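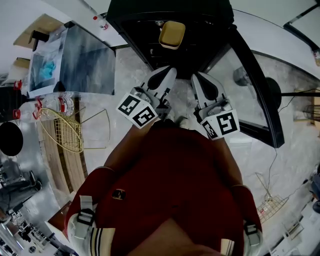

Salamatu Agbenyega thinks most home builders buy the wrong thing first. They spend 800 dollars on motors, she told a build night at the Rantala workshop, and then find they have nothing to teach the arm with. Start at the hand, was her advice, and leave the arm for March.

I half agree. The hand is the cheap end of the job, and a pair of hand-held grippers with printed marker cubes on their sides can be put together on a kitchen table. What I doubt is the next claim, the one every kit page makes: open a cabinet door 200 times with these in your fists and a machine will learn to do it. Perhaps. Our first 100 tries at Rantala gave us a folder of recordings and an arm that pushed on the hinge side.

So this chapter asks for patience before it asks for parts. You will build the left gripper, then its mirror, and check that the finger pads meet squarely. You will fix the marker cubes and measure how far each sits from the fingertip — twice, with the same ruler. A cube that shifts under its screws spoils every recording made after it.

The Vanutex plans are used throughout. Where I think they are wrong I say so, and Section 4.2 begins with the worst case, the finger joint.

4.1 What a Gripper Has to Do

Before cutting or printing anything, write down three objects you want to pick up. Keep the list. You will need it when you choose the pads.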